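Zeltberg Hall Kitchen: Opening-Up Safety Checklist, with Comments

Checked by Ilgın Karaca, December, starting at 8.15 in the morning. Second reader: Esben Bjarnason.
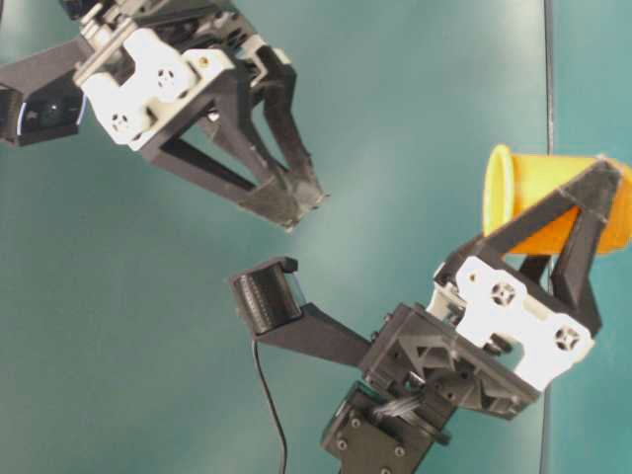 1. Way in and floor

Front door opens fully and stays open on its hook: yes
Mat lies flat: yes
Floor dry and free of grease: yes, apart from one patch by the sink
Back door clear of boxes and crates: no

Comment: What a difference the new mat makes! The old one curled up at the corner and I must have tripped on it every single week last winter. The back door had two crates of onions pushed against it again. I moved them under the side table and would love them to stay there, so please tell whoever takes in the vegetable delivery.

2. Gas and cooker

Gas shut-off turns freely: yes
All burners light first time: no (back left is slow)
Flame blue and steady: yes
Oven door closes and stays closed: yes
Hood filters clean: yes, lovely job

Comment: Back left took three goes. I took the cap off, gave it a good scrub with a stiff brush and it caught straight away, but I'd still like it looked at when the engineer is in. Use the front ones until then. The filters are the cleanest I've seen them since we moved in, so thank you to the Moken lunch group, who did them after the pudding evening without being asked.

3. Fridge and freezer

Fridge at 5 degrees or below: yes, reading 4
Freezer at minus 18 or below: yes, reading minus 19
Door seals whole: fridge yes, freezer has a small split at the bottom hinge side
Raw meat on the lowest shelf: none stored
Everything dated: no

Comment: The split is as long as my thumbnail. A new seal has been ordered, order number 1223, and it clips in without tools. The undated tub turned out to be leek soup. It smelled wonderful and I threw it away all the same. Labels and a pen now hang on a string from the fridge handle, so have at it!

4. Fire safety

Fire blanket on its hook, tapes hanging down: yes
Extinguisher gauge in the green: yes
Extinguisher number matches the book (2287): yes
Heat alarm tested: yes, very loud
Exit sign lit: yes

Comment: Full marks here. Do let people in the main hall know before you press the alarm test. I forgot, and the toddler group were very good about it.

5. Electrics

Kettle and urn leads sound: kettle yes, urn no
Sockets free of cracks: yes
Nothing plugged in near the sink: yes
Test stickers in date: yes, all 12 items

Comment: The urn lead has gone stiff and is starting to show its inner sleeve near the plug. I've taken it out of use and tied a red tag on it. Esben has a spare lead of the right rating and will fit it before the Grotaletti supper. Two kettles will do nicely until then.

Note from Esben: Lead found, it was in the stage cupboard. I'll fit it and test it, then sign below.

6. Knives, boards and hand washing

Knives in the rack, blades covered: yes
Boards free of deep cuts: green board no, others yes
Hot water at the hand basin: yes, warm within half a minute
Soap and paper towels: yes
First aid box full: short of blue plasters

Comment: The green board has done years of loyal chopping and is ready to retire. Blue plasters are on the shopping list, along with burn gel, which runs out in June.

Still to do

Back left burner: engineer
Freezer seal: Ilgın, when it arrives
Urn lead: Esben
Green board, plasters, burn gel: Ilgın
Onion crates: everyone, please!

Result: kitchen fit to use, urn excepted.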